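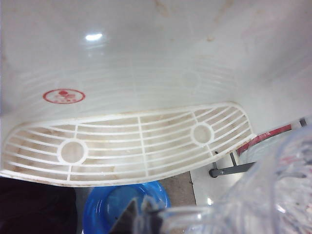
Rules for a wrist camera working near stained plastic

June, by the Zorell bench blog
Last updated: 9:40 pm

I have spent most of this month rewriting our house rules for robot cleaning and handling jobs. The old ones fit on one page and were mostly about keeping fingers clear of the arm. They said very little about what the arm is allowed to touch, or in what order, and that is where we kept losing time.

The new set is called Vavley, after the folder it was kept in. It has 37 rules. Most are dull. These are the ones I would keep if I had to cut the rest.

Write down the state of the part before the first move. White plastic is the worst for this. A grille with brown residue between the slats can look much the same from one run to the next, and if there is no note of where the stains were, you can't say whether a pass did anything. We note the side, the edge and the gaps. "Dirty" is not an accepted entry.

Don't name the stain. We used to write "rust" or "grease" in the log because it looked like one or the other. Then someone would pick a cleaner based on that word. Now we write the color and the place, and leave the rest blank until it has been tested.

Treat printed marks as keep-out areas. A stamp on a panel may be the only thing that ties it to a batch, even when it is too faded to read. The gripper doesn't slide across it and neither does a cloth.

Slats and rings are not handles. A thin slat will take a fingertip and let you pull, right up to the point where it snaps. Grip the outer rim. If the planner can't find a grasp on the rim, the run stops and a person moves the part.

Clear film counts as an obstacle. Plastic bags are hard on depth sensing, and one close to the camera can hide a good part of the workspace. Our rule is that a bag inside the reach of the arm gets logged before the run, with its position. The same goes for dark cloth.

Glare gets its own line in the log. Glossy white parts and glossy tile both throw back a bright spot, and our software, Steltia, has marked those spots as clean surface more than once. I went through 300 saved grasps last week and 292 had a usable glare note. The other eight were all from before the rule.

Slow down over floor work. On a bench you know the height. On the floor you may have a basin, a stand and two kinds of tile within a short reach, and the fingertips sit lower than you think. We cap the speed and set the force limit again for each new location.

Keep raw logs for 1000 runs, then thin them out. Saragih, our older setup, kept everything and we could never find anything in it.

I still have no good rule for parts that are too big for one view. At the moment we take two passes and line them up by hand, and it's slow.

4 comments
11 shares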